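Okay, thread time. I have just finished walking the old cement line from Stutberg out to Flosden and I have so much to tell you about dead railways. Get a cup of tea.

Some background first! The line opened to carry limestone down to the kilns, then picked up passengers more or less by accident when people in the hills started asking for lifts. By its best year it was running 52 wagons a day in season, and a mixed train with one very hard-benched carriage on the back.

The whole thing is 214 chains of track end to end. I love that the old surveyors' sheets still give everything in chains. You get used to it after an hour and then you start measuring your own street that way.

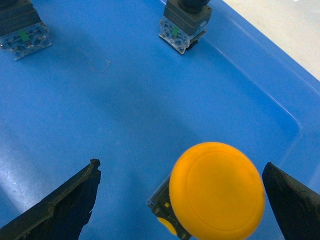 The first stretch out of Stutberg is the easy bit. It's mostly a low embankment with wattles grown up on both sides, and if you look down you can still find ballast under the leaf litter, grey and sharp-edged, a completely different colour from the local stone. My boots were full of it by the first gate.

Then the cutting. Oh, the cutting! They went through by hand, and you can see the pick marks at shoulder height where the ferns haven't taken over. It's several degrees cooler in there and it smells like a cellar. I stood about in it for ages like a complete goose.

Halfway along is the Panagiotou siding, named for the family who had the orchard beside it. They sent apples down in the empty stone wagons, which must have made for some gritty apples. The loading bank is still there and so are a few of the trees, gone huge and wild.

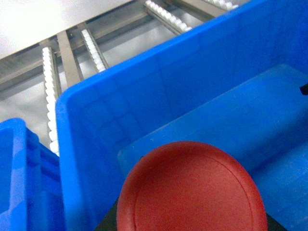 Sorting my railway bits is the other half of this hobby, and I'm hopelessly behind. I've got ticket stubs, a couple of carriage keys, paint chips from a station fence and a stack of photocopied timetables that I keep meaning to put in order of year. My plan is one big blue bin like that one for the line as a whole, with an inner tray for the small stuff so the keys don't vanish under the paper. Timetables go flat in a folder. I will get to it this winter, I swear.

Back to the walk. The bridge at the creek has lost its deck but the piers are all standing, so you scramble down, hop across the rocks and scramble up again. Fine in dry weather. I wouldn't try it after rain.

Last bit into Flosden is along the road verge, sadly, because the formation was ploughed in years ago. You do get the old goods shed at the end though, with the platform edge still painted white in places.

Next up for me is the branch to the lower quarry, if I can work out where it left the main line. If you have an old map with it marked, please, please send me a message!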